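Endent Household Letter
July 2026

The spare roll and other small promises

The bathroom pages have been busy again. In the past few months I have been told that I hang the paper the wrong way round, that my holder is at the wrong height, that a pattern pressed into the sheet makes it more absorbent and that a well-kept bathroom "starts with the roll". I would like to see some of this tested by people who have to share a lavatory with children, guests and a plumber. Until then I remain unconvinced by most of it, though a couple of points have worn me down.
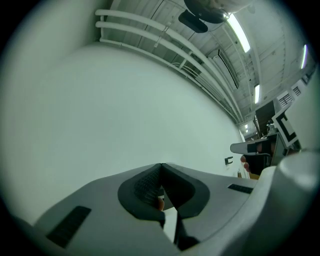
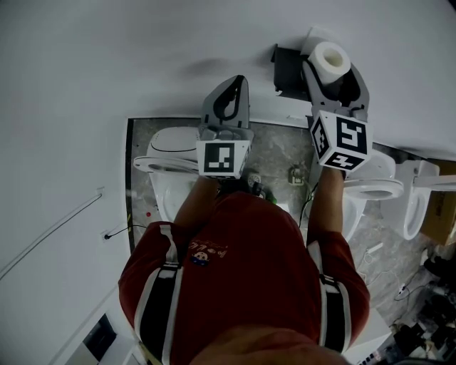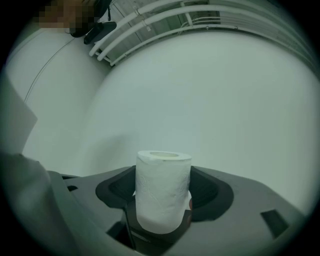

Middle: a roll by the black wall holder. Last: the paper close up, with the end of the outer sheet lifting near the rim.

Take the holder first, as that is where the money goes. Black fittings are everywhere at the moment, and I can see the appeal against a white wall. You can find the thing without your glasses on. What I don't accept is the idea that a black holder "hides marks", a phrase that appears in the Mullamar bathroom brochure on two facing pages. It hides dark marks. Paper dust is white, and so is dried limescale, and anyone who has owned black taps in a hard water area could have told Mullamar how that ends. I wipe mine with a damp cloth and then a dry one. If you skip the dry one you may as well skip both.

The brochure also says its holders let you change a roll "in a single movement". I have a Tolik at home, an older type with a plain open arm, and I suppose that is a single movement if you leave out fetching the new roll, picking at the glued edge, losing the first two turns of paper to shreds and putting the old core somewhere. Last March I timed the whole business from bare core to usable roll and got 57 seconds. Most of that was walking to the cupboard. A cleverer arm would have saved me very little, and a spare kept within reach of the seat would have saved nearly all of it. So that is one of the points I concede. Keep a spare in the room.

How many spares is another matter. The tidy-home people like a tall basket or a ladder shelf stacked with rolls, and they photograph it well away from a shower. Paper left out in a small steamy bathroom gets limp. I had 8 rolls on an open shelf over one winter and the ones at the back felt faintly damp for weeks, which I admit may say more about my extractor fan than about the shelf. Two in the room and the rest somewhere dry has done for us ever since. If your fan works you can probably have your ladder.

Now the pattern. Leaves, flowers, little quilted diamonds: it is pressed into a great deal of paper and there is a great deal said about it on the wrapper. My own view is that embossing makes a sheet feel thicker between finger and thumb, and that this is pleasant, and that I would not pay much extra for it. There is a fair argument that it helps the plies hold together. I have bought plain paper that came apart in my hand and patterned paper that did exactly the same, so I can't tell you which is winning. Look at how many sheets you are getting. A puffed-up roll can be every bit as fat as a plain one and have far less on it, and it is the fatness that sells it from the shelf.

Benavides, the bulk seller a good few readers order from, prints 300 sheets on the label of its larger roll. A reader wrote in to say she did not believe it. I didn't either, and I am sorry to report that I sat on the landing and counted one. It was correct. I had hoped for a better story. What I would point out is that the sheets are a shade shorter than those on the roll I was using before, so by length I was getting rather less than I had pictured. Check the size of the sheet along with the number, if you can find where they have printed it.

Then there is the loose end. A fresh roll should come with its outer sheet stuck down, and in my experience half of them have a corner lifting by the time they are out of the pack. Several guides now tell you to fold this into a point, as hotels do. I have never understood it. In a hotel the point tells you that somebody has been in to clean. In my own house I know whether somebody has been in to clean, and it was me. Pull the loose bit off, or leave it where it is. Either will do.

Over or under? I had seven letters on this after the spring issue and I am not going to print them. Over, if the holder is close to the wall and you dislike scraping your knuckles on the plaster. Under, if you have a cat or a toddler who spins it. That is as much philosophy as the question will bear.

The height of the holder is the other point I will give up, grudgingly. I used to think this was fuss. Then I stayed in a rented flat where the holder had been fixed behind the pan, so that you had to turn round and reach back for it as if for a seat belt. If you are having one put in, sit down on the closed lid with a pencil, reach forward without leaning, and mark the wall there. Fitters tend to measure from the floor with the tape and go by habit. They are seldom the ones sitting on it. Check as well that a full new roll will turn freely once it is on, as some of the neater holders with a cover over the top will jam until you have used up a good thickness of paper.

As for cores, they go in with the cardboard if your council takes them, and ours does. I have read that they make seedling pots, cable tidies and fire lighters. I tried the seedling pots. They grew a very good crop of mould and one pea. If anyone has done better, write in, and please say what you did about the watering.

Next issue: bath mats, and whether any of them dry as quickly as the packet says.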